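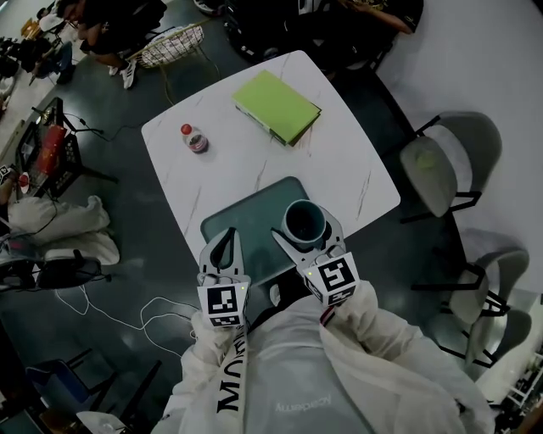

## Opening – polling places in Staltthorpe

Hi everybody! I'm Solange, and I got into this stuff when the county closed three of our polling places (mine included) right before the April primary.

- Ask who's had to drive to vote. Wait for hands!
- Bus story – Tomoyo Kobori, two transfers, 19 stops, and the line was still out the door. 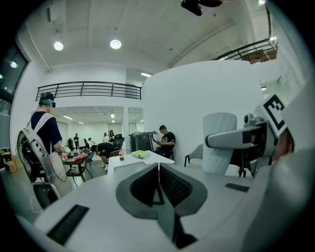 - She did get to vote, but her neighbor gave up and went home.
- Then early voting hours. Keep it short, Yasuo has the next slot and needs five minutes to set up.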